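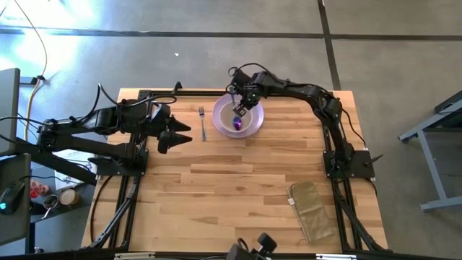

3. Materiales y método

3.1. Selección de los tableros

El estudio se limita a los tableros de madera maciza formados por listones encolados de canto, un tipo de superficie que es frecuente en talleres, cocinas y laboratorios docentes. La Figura 1 muestra una superficie de esta clase, de listones claros y con un bastidor negro de perfiles de aluminio en sus cuatro bordes. No se han incluido los tableros contrachapados ni los de partículas, cuyo comportamiento frente a la humedad ya ha sido tratado ampliamente en la literatura.

Las probetas se obtuvieron de dos proveedores, Zilico y Lungu. Ambos entregaron tableros de haya sin barniz, con listones de longitud completa y un espesor nominal de 19 mm. La anchura inicial, medida en dirección perpendicular a la fibra, fue de 506 mm en todas las probetas, después de un recorte que se hizo en nuestro taller con la misma sierra y la misma guía. Se rechazaron las piezas con nudos abiertos o con restos de cola en la cara superior.

3.2. Acondicionamiento

Las probetas se guardaron primero en una cámara climática Akard, con una humedad relativa del 70 % y temperatura constante, hasta que la masa dejó de variar entre dos pesadas consecutivas. Este estado se toma como referencia para todas las medidas de contracción. A continuación se trasladaron a la sala de secado, donde la humedad se redujo de manera gradual. Una bajada brusca produce grietas en las testas, y en los ensayos previos, realizados en marzo, fue necesario desechar una serie completa por este motivo.

Durante el secado los tableros reposaron sobre apoyos estrechos, de modo que el aire pudiera circular por las dos caras. Conviene insistir en este punto. Cuando una cara queda cubierta, la otra pierde agua más deprisa y el tablero adopta una forma cóncava que después se confunde con un defecto del encolado.

3.3. Sistemas de fijación

Se compararon tres maneras de unir el tablero a su soporte. En la primera, los tornillos atraviesan agujeros redondos y no permiten ningún desplazamiento. En la segunda, los agujeros son alargados en la dirección de la anchura. En la tercera se emplearon las grapas metálicas del catálogo de Plovura, que sujetan el borde inferior y dejan libre el movimiento lateral. El par de apriete fue igual en los tres casos.

3.4. Medición

La anchura se midió con un calibre digital en tres líneas marcadas a lápiz, siempre por el mismo operador y a la misma hora de la mañana. La curvatura se determinó con una regla de acero y galgas de espesor. Las juntas se examinaron además con luz rasante, un procedimiento sencillo que permite reconocer las aberturas incipientes antes de que puedan medirse.

En las probetas con agujeros alargados la anchura media al final del secado fue de 502 mm, sin separación apreciable entre listones. Este valor sirve de base para la comparación que se presenta en la sección 4. Las probetas con fijación rígida se analizan aparte, puesto que en varias de ellas la contracción se concentró en una sola junta y la media de las tres líneas no es representativa.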